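Morsy, our kitchen helper: project report
Keegan Ashby, Hurkby shared workshop

So I should say up front that I'm not much of an electronics person. I came to this project from the cooking side (I do weekend prep at a cafe) and signed up because the course let us pick any build we wanted, and I wanted something that would put stuff away for me. We named it Morsy after the first word it misheard, and the name stuck.

The goal we handed in was pretty small: pick up one soft thing, carry it over a table, and let go of it in a pot. That sounds like nothing! It took us most of May. The base and arm were already in the workshop, so our part was the table setup, the grip settings and the pick-and-place program, which we called Jirkia so we'd stop calling it "the script."

Grip was the first headache. With the default setting the fingers closed way too hard on plush, and when I backed it off, everything slid out. I went up in small steps and wrote each one down in a notebook, and 40 ended up being our setting for anything squishy. For hard stuff like bottles we use 200, and that's a separate profile you have to load by hand (I forgot this more than once).

The second headache was reach. The arm has to come in over the table edge from where the base is parked, and if the base is a bit crooked, the gripper is a lot crooked by the time it gets to the pots.

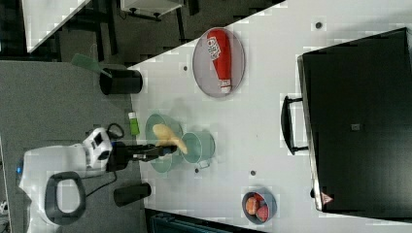 Morsy holding the yellow plush over the green pots, with the ketchup and fruit left on the table as clutter.

I kept the clutter in on purpose. An early version of Jirkia did great on a bare table and then got totally lost once we put a bowl down, so after that I never cleared things off for a test. My real counter never looks tidy either, so fair is fair.

The run log is 1731 lines long and I've read all of it, mostly on one very long Monday. Most of our drops came from letting go too early, while the arm was still settling. Adding a pause before the release helped more than any of the clever stuff I tried.

Still on my list: loading the right grip profile automatically, and trying a pot with a lid.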